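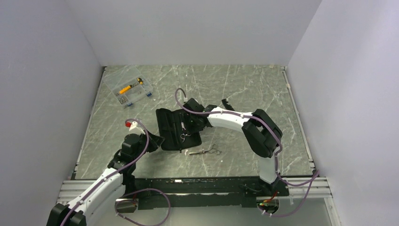 Cases and covers: August notes

The Florside store has changed how it stocks hinged cases. Open cases now go on the table first, are checked along the hinge and the rim, and are closed only after the insert has been seated. Cases with a bent rim go back to Achterberg under return code 1311.

Bench tops at Florside remain the marble-pattern type in gray-green. Wipe them with a damp cloth before any case is set down, as grit marks the underside. Do not use scouring powder.

Shelf 102 is reserved for closed cases, stacked 2 high. The load limit per shelf is 800 newtons, unchanged from the Pemasov racks. Labels face the aisle.

Orders from Rastitz are packed on Saturday and should be entered by noon the day before.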